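Subject: Re: [stultska-users] Smudges and haze on matte white desktops after oiling the edges

On the Stultska list in January, Bohumila Pešek wrote:

> I refinished two work tables last month. Both have a wood top with a
> pale matte board on it. I oiled the exposed wood with Jollov and now
> there is a gray haze on the board that dish soap won't lift. Is it
> oil, or did I damage the surface? I don't want to sand it.

Don't sand it. A matte coating gets its look from fine texture, and any abrasive will flatten the high spots and leave a shiny patch that can't be reversed short of recoating.

Gray haze near oiled wood is usually a thin film of partly cured oil that has picked up dust. Dish soap works on fresh oil. Once the film has started to cure it needs a solvent, and the two that are safe on most coated boards are isopropyl alcohol and odorless mineral spirits. Test on the underside first. Leave the test spot for 80 minutes before judging it, as some coatings soften late.

A faint gray smudge near the middle of a board, well away from the wood, is more often rubber or graphite. Alcohol seldom does much for those. Use a white vinyl eraser with no pressure behind it.
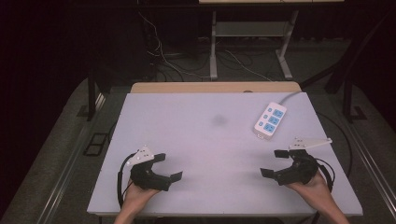

Cheuk-hei Yuen disagrees about the alcohol. On his own board it left a ring wider than the original mark, and he now starts with mineral spirits every time. He also asked whether the order matters.

It does. Alcohol evaporates fast and drops whatever it dissolved at the edge of the wet area. If you use it, wet the whole panel from one side to the other and wipe while it is still wet. Mineral spirits give you more working time but leave a trace that has to come off with soap and water afterward.

Procedure I use, for reference:

1. Dry microfiber, no product.
2. Warm water with a few drops of dish soap. Rinse, dry.
3. Vinyl eraser on isolated marks.
4. Mineral spirits on a folded cloth, full panel.
5. Repeat step 2.

Melamine foam is an abrasive and belongs in the same category as sandpaper. The Collado care sheet (item 1292 in the list archive) allows it on gloss tops only.
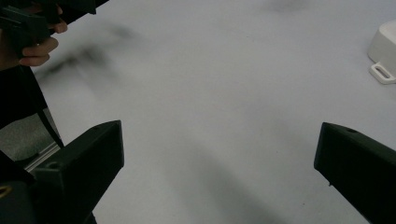 *Pale tabletop.*

On inspection: put a lamp low and to one side. Overhead light hides haze almost completely, and a surface that looks clean at noon can show wipe marks in the evening. Look along the panel toward the lamp. Change cloths as soon as one drags.

For the wood itself, mask the board before the next coat. Low-tack tape, pressed down with a plastic card, removed within 100 minutes of the last wipe. Spread used oil rags flat outdoors to dry. They can self-heat if balled up.

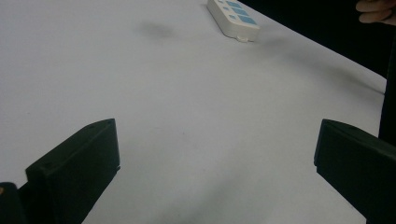 Does any of this apply to the older Elance tops, Bohumila asks in a follow-up, or only to the newer coating?

Steps 1 to 3 apply to both. I would skip step 4 on the older ones until someone has tested a scrap. If you have an offcut, post the result with the solvent and dwell time.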